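MIG or stick for repairing a steel parts bin frame?

Posted by Samah Benkirane in Welding and Fabrication

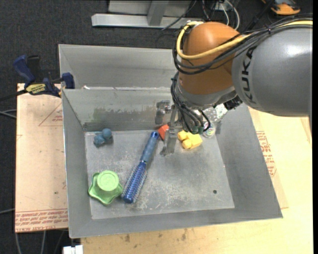 Trying to decide between MIG and stick for some repair work and going in circles. Small shop, mostly mild steel, 1/8 up to 3/8. We have an old Stadden stick machine that still runs fine and a Lastier MIG that came with the building, no gas bottle on it yet. Jobs are mixed – brackets, a trailer hitch now and then, and a batch of 16 carts that keep cracking at the bottom corners. What goes on the carts is open rectangular metal bins, gray ones like the bin under the KUKA arm, only ours get loaded a lot heavier and the corner welds on the cart frame take all of it. Some cracks run right along the toe of the old weld. Paint is thick and there's rust under it. Would you grind out and stick weld, or buy gas and do it all MIG? Also is 6013 ok or do I need 7018? Thanks, sorry if this has been asked alot.

Karim Farouk

Stick. You already own it.

Mostafa Benmoussa

Depends what the cracks are doing. Along the toe usually means the joint is flexing, so whatever process you pick it will crack again next to the new weld unless you stiffen the corner. Add a gusset. Doesn't have to be big, 3/16 plate, clip the inside corner so it clears the existing bead.

For the repair itself – grind the crack all the way out, not just the top. Dye penetrant is cheap and you'll see if you missed the end of it. Drill a small hole at each tip if it runs into the base metal. Take paint and rust back a good inch both sides, and get the back of the joint too if you can reach.

7018 over 6013 for this. It holds up better where the load keeps coming and going. Keep the rods dry, if the can has been open since October they've picked up moisture and want baking per the maker's sheet. 1/8 rod on the 3/16 and up, 3/32 on the thin stuff. Do one cart first, load it, use it for a while, then do the rest.

MIG would be fine too but mill scale and leftover rust will bite you more, and you'd be renting a bottle for one job. If you do brackets all day thats different, then get the gas. C25 is the usual for mild steel.

Adel Naciri

Agree on the gusset. We had almost the same thing at Badawi, 3 rounds of rewelding before anyone cut a gusset. No cracks after.

One thing, don't wrap the weld across the very end of the gusset on the tension side, stop a bit short. And check polarity on the Stadden, most 7018 wants DC+, if yours is AC only buy the AC version of the rod.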